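4.2 Comparaison des contrôleurs en environnement simulé

Les deux contrôleurs retenus, Olex (commande en couple avec compensation de gravité) et Dobre (commande en position à gains fixes), ont été évalués sur le même modèle d'humanoïde, dans la pièce virtuelle Fidholm. Cette pièce comprend un sol en béton, un tapis à relief marqué, un escalier et plusieurs sièges. Le maillage de collision du tapis a été simplifié ; seul son rendu visuel conserve la texture complète. Chaque essai débute par une phase de maintien debout, bras le long du corps, pendant laquelle les consignes articulaires restent constantes (figure 3).
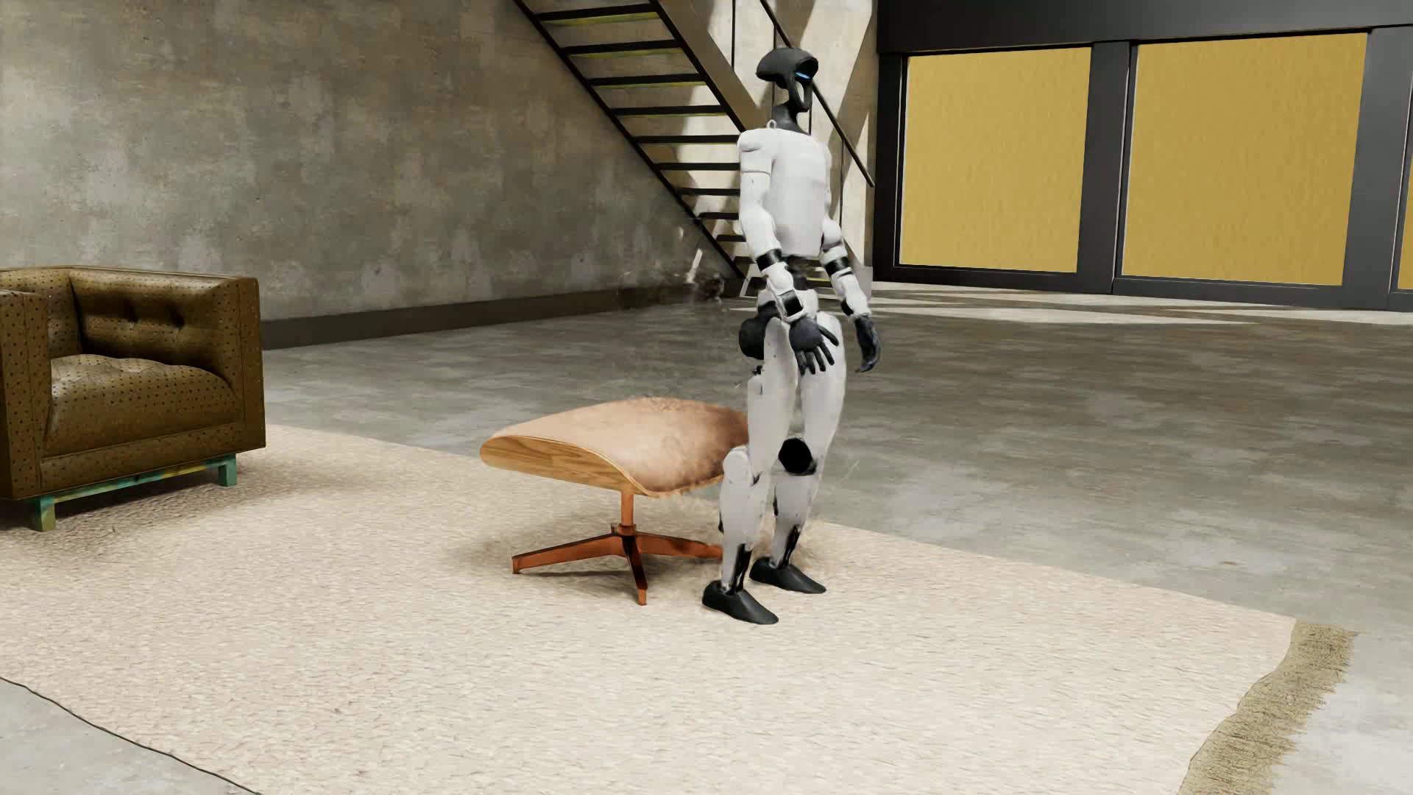

Figure 3. Humanoïde simulé debout sur le tapis, devant le repose-pieds en cuir ; genoux légèrement fléchis, bras pendants.

La flexion des genoux est imposée aux deux contrôleurs afin d'éloigner les jambes de la configuration singulière. Nous avons exécuté 300 essais par contrôleur, avec un pas de commande fixé à 2000 Hz pour la boucle interne. Les perturbations sont appliquées au torse, en direction latérale. Sous Dobre, l'écart angulaire aux chevilles augmente après chaque perturbation et ne se résorbe que lentement. Sous Olex, l'écart initial est comparable mais le retour à la consigne est plus rapide, au prix d'une légère oscillation des poignets.

La seconde série porte sur le rapprochement des mains. Les deux bras sont ramenés devant le corps, au-dessus des jambes, jusqu'à ce que les doigts soient presque en contact. La vue en plongée sert à contrôler l'orientation relative des mains : à gauche de l'image, dos de la main vers le haut ; à droite, doigts groupés et fléchis.

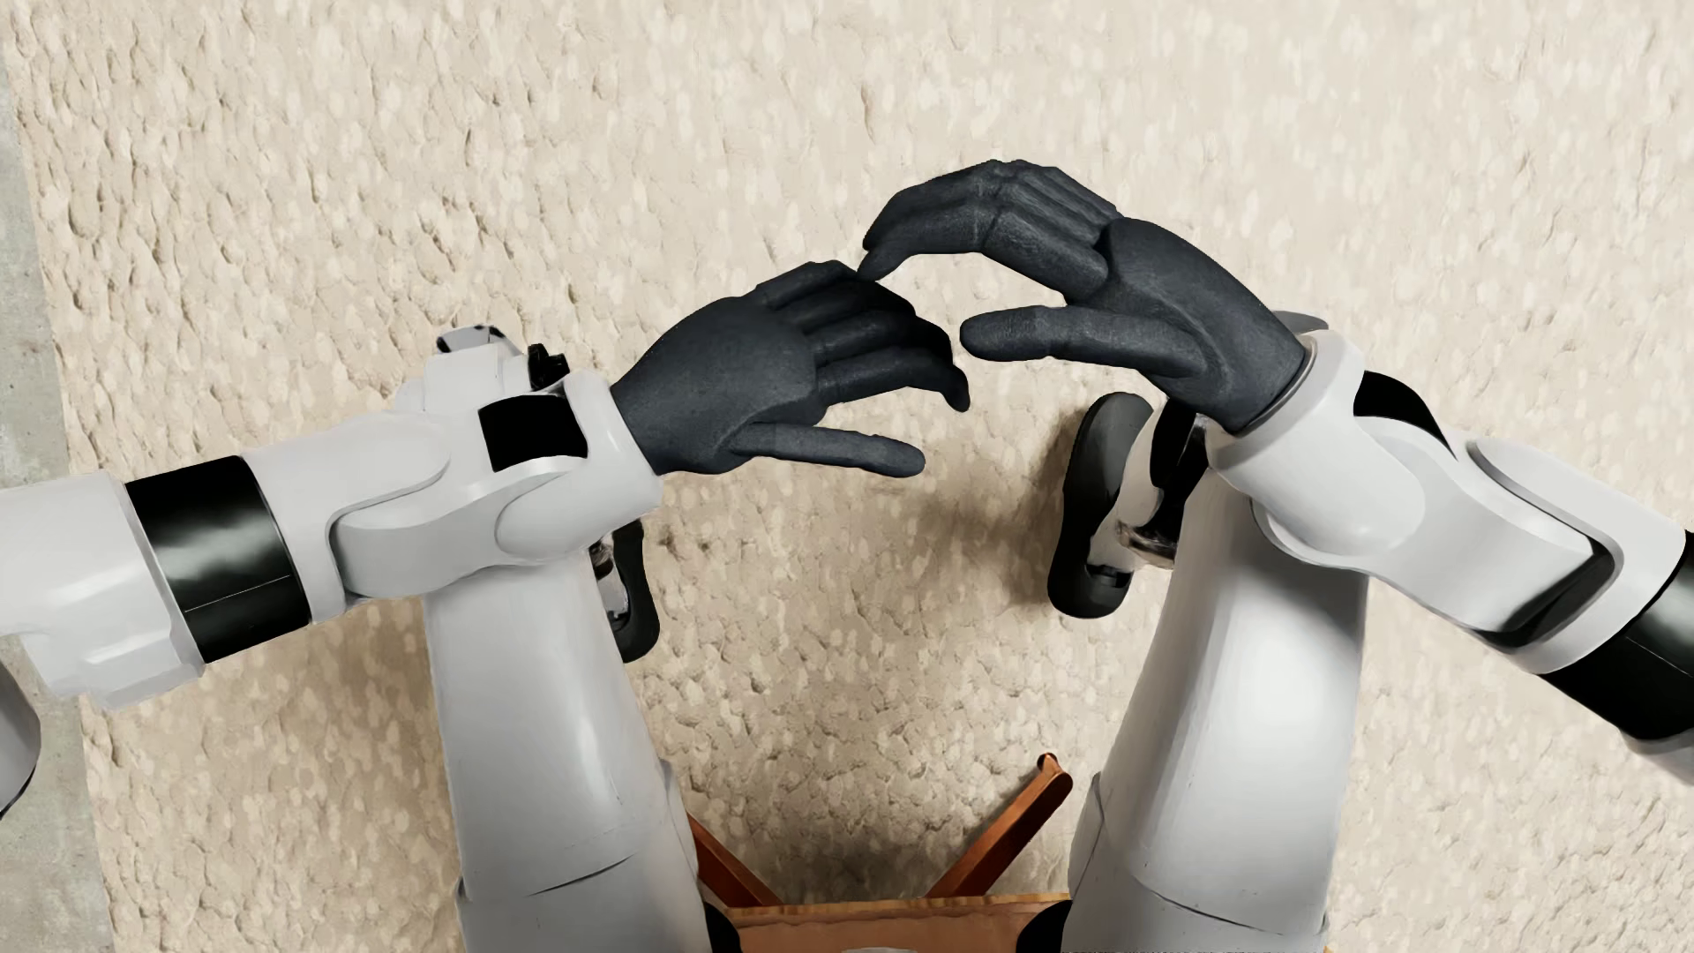

Rendu : Sushil Kashyap, Flondport

Dans cette vue, un doigt de la main droite de l'image touche ou recouvre ceux de l'autre main. La projection ne permet pas de trancher, et la détection de contact a donc été effectuée à partir des distances entre maillages. Le seuil a été fixé à 12 mm. Les essais interrompus par l'arrêt de sécurité, au nombre de 28, sont exclus des moyennes mais conservés dans l'analyse des défaillances (section 4.3). La majorité d'entre eux concerne Dobre et survient en fin de trajectoire.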